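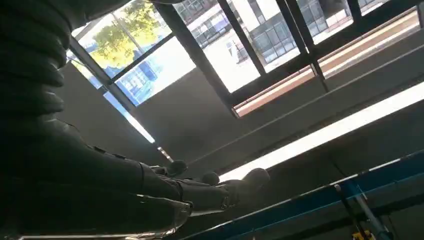
Weighing leftover coils of wire on a counter scale: how do I get readings I can trust?

Asked in Workshop and Storage, Forsyth Community Help
1 September 2026
Viewed 157 times, 2 answers

I finally got going on the wire shelf at our shared workshop in Ilbridge and I'm having way more fun with it than I expected! We have years' worth of part-used coils, yellow electrical wire mostly, plus smaller dark ones wrapped in plastic. The plan is to weigh every coil, write the weight on a tag, and sort them into green plastic crates so people can find a short length without opening a new coil.

The scale is a digital one with a stainless tray on top, the type you see on a market stall, with three little red windows on the front and a keypad. The labels next to the windows are in Chinese, which I don't read. I worked out which window is the weight by putting a bag of sugar on it (very pleased with myself), and I'm guessing the other two are for prices.

My trouble is that I get different numbers for the same thing. One big yellow coil came up as 2487 grams. I took it off, had lunch, put it back and it was 20 grams lighter. Then later it was heavier again! The table is by the big window so I can see what I'm writing, and it's lovely there, but the sun comes right in during the day. The crates are on the table too, pushed up near the scale so I don't have to carry coils back and forth.

So:

Is 20 grams just normal for a scale like this?
Should I weigh coils in the crate or out of it?
Can I turn weight into length? That would be the dream. People at the workshop ask for feet, never for grams.

I don't need lab accuracy. I'd just love to hang a tag on a coil and believe it.

Answer 1 (accepted)

Oh, this is a great project, and you're closer than you think. We did the same with our cable store at Gredus in May and I still enjoy opening that cupboard.

First thing, look at what's touching the tray. Coils are springy and wider than they look. If an end hangs down onto the table, or the side of the coil leans on a crate, part of the weight is going somewhere other than the scale. Tuck the loose end in, set the coil down flat and walk your fingers all the way around it to make sure there's air. Move the crates a good hand's width back while you weigh. I'd bet most of your 20 grams is hiding right there.

Second, zero it every time. Empty tray, wait for the number to settle, press zero, then load. If you can't tell which key is zero, try the colored ones one at a time with something light on the tray and see which one takes the display back to nothing. Stick a bit of masking tape next to it once you know! One of the other keys may turn out to be tare, and you'll want to mark that too.

Third, the sun.
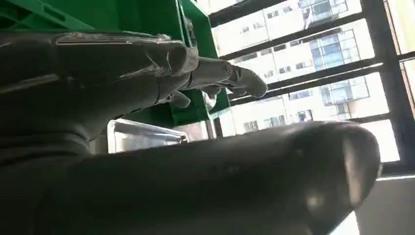

Scales like this can wander as they warm up, so I would pull the table away from the glass or do your weighing before the light gets onto it. Give the scale a while switched on before you start as well. Check that it stands level and doesn't rock on its feet. And close the window if it opens, even a light draft can make the last digit jump around.

On crate or no crate: out of it, for single coils. If you want the total for a whole crate, weigh the empty crate first and write that number on the crate itself in marker. Please don't assume your crates all weigh the same. Ours look identical and they aren't.

Length is the really fun part. Cut a measured piece from the same type of wire, longer than you think you need (I use 20 feet and then put it back into stock as a ready-cut piece, so nothing is wasted). Weigh that, divide by the feet, and you have grams per foot. Then take the coil weight, subtract any wrapping or ties, and divide. Do it again for each type. Two wires that look the same from outside can have quite different copper in them.

Comment from the asker

You were right about the crate!! The big coil was leaning on the rim of the nearest one. I moved everything over and weighed it three times running, and got the same number each time. The length trick is next on my list.

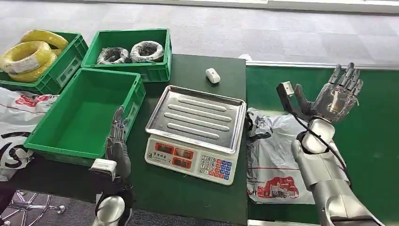
Scale on the green table, with the yellow coils and the smaller wrapped ones in their crates.

I'm keeping one crate for coils that have been weighed but still need a tag. It makes stopping for coffee so much less risky.

Answer 2

i would just buy a wire counter, the kind you pull the cable through. Grirnberg used to sell one, not sure if they still do. Weighing is ok for the big coils but for the short ones the plastic wrap throws it off more than you'd expect. take the wrap off first or weigh a few empty ones and subtract.

Also write the date on the tags. People cut a bit off and never update the weight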